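Chore robots (household and shop-floor)

Chore robots are machines meant to do the small jobs people do with their hands, like wiping a table, picking up laundry or clearing a workshop floor. I've kept this entry going on the Gedness wiki for a while now, and the question I get most is whether they can do any of it yet. My short answer is a little, on a good day, in a room they know.

Why cloth is hard

A box keeps its shape when you grab it. A rag doesn't – it folds and bunches and it never lies the same way twice. Picking one up off the floor next to something heavy is a job a toddler can manage, and it still trips up a lot of machines.

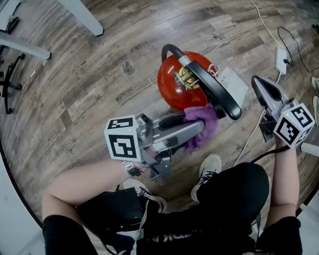

Emanuel Mocanu wrote in to say I'm being too gloomy, and that the arm in his shop at Nolar picks up rags all day long. He does admit that it drops a few, and that it gives up completely if a rag lands under the bench. I've left my wording alone, but fair enough, Emanuel!

Learning from people

A lot of the teaching now starts with a person doing the chore by hand, holding a pair of grippers shaped like the ones a robot would use. The program gets the movements and the camera view together, and it tries to copy them. Vasilică Sandu once told me you need 800 tries at one chore before the copy is worth watching, and 3000 before you'd trust it near your good towels (I'd want more, but I'm fussy about towels). Rooms matter too. Cords, chair wheels and people walking by all change what the machine has to deal with, and a program raised on bare floors gets lost fast.
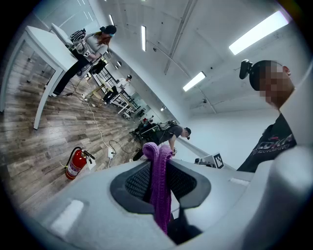 Where things stand

Floor vacuums are the one real success at home, and I love mine. Folding is slow. Loading a dishwasher works in demos and then somebody buys a new mug. On the shop floor it's better, mostly where parts show up in the same spot every time. The Stunach tidying arm, which I tried in November, put away 449 items over two weeks at Robles and needed a person nearby for nearly all of it. General pickup, where you just point at a mess and walk off, isn't something I'd pay for yet.

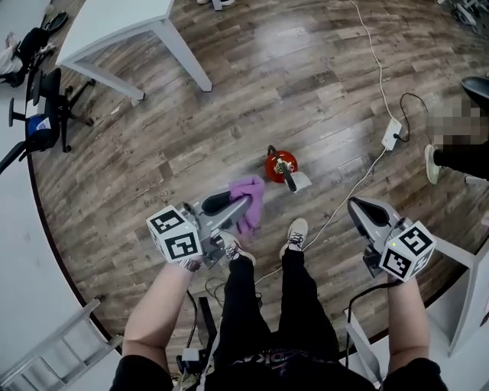 Floor pickup with hand-held grippers, purple cloth in the left one.

See also: robot vacuums, laundry folding, grippers, learning by demonstration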